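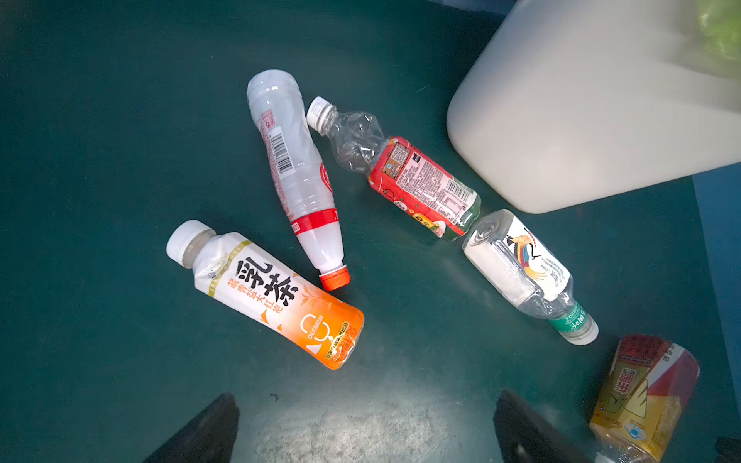 Good evening, and thank you to Hotdale for the hall, the chairs and the heating, which I'm told is on. My subject tonight is the label, by which I mean the bit of any product that tells you what it is while trying quite hard to tell you something else. I have been writing labels for a living for longer than I meant to. Look at the milk tea bottle on the left of the slide, the one whose label goes from white into orange. The big black characters say milk tea. The small orange ones underneath include the name of the oolong. So you get the general idea at a shout and the interesting part in a mutter, and most labels in your kitchen are built the same way.

(Pause. Let them think about their kitchens. Water.)

My first proper job was for Kaimal, who made chutney. The brief was to describe the chutney in 400 words. The jar had room for a dozen. I wrote the 400 anyway, with a paragraph on the monsoon, and the printer rang up to ask whether I had ever seen a jar.

What I learned from the printer, eventually: people read a label twice. Once in the shop, at arm's length, when they want to know if it's the right thing. Once at home, over breakfast, when there is no newspaper. The first reading pays for the second. Write for both and don't mix them up.

(If running late, skip to Kutau.)

The breakfast reader is the one I'm fond of. This is a person who will read the storage instructions on marmalade with their full attention. You owe them a decent sentence. "Once opened, keep in the fridge" is a decent sentence. "For optimum enjoyment, refrigerate following initial opening" is the same sentence wearing a hired suit. 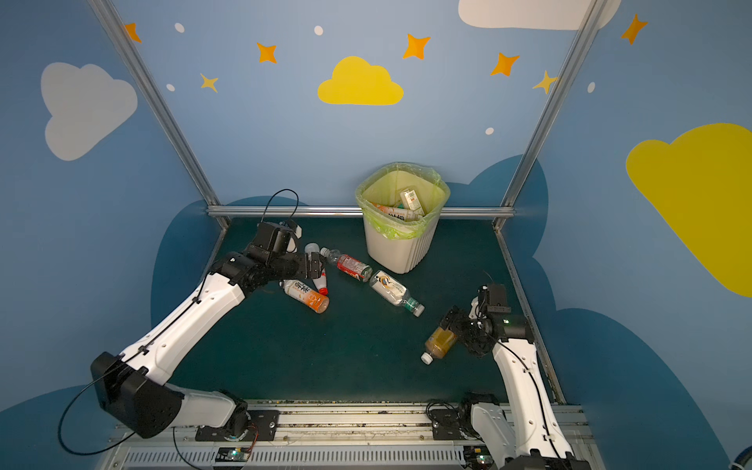

Hired suits bring me to Kutau. Kutau sold biscuits and wanted the word "crafted" on the packet. I asked who crafted them. There was a silence, and then someone said, a very large oven. We settled on "baked", and I had to defend it at 2 meetings, the second with sandwiches.

(Hold up the packet. Do not eat from the packet.)

Words I would retire: crafted, curated, journey, and "goodness" when used as an ingredient. Wikodia once sent me a list of approved adjectives with more than 2000 entries. "Nice" was missing. I checked under N and then, in case of error, under everything else.

Questions now, please. I will take the one about fonts last.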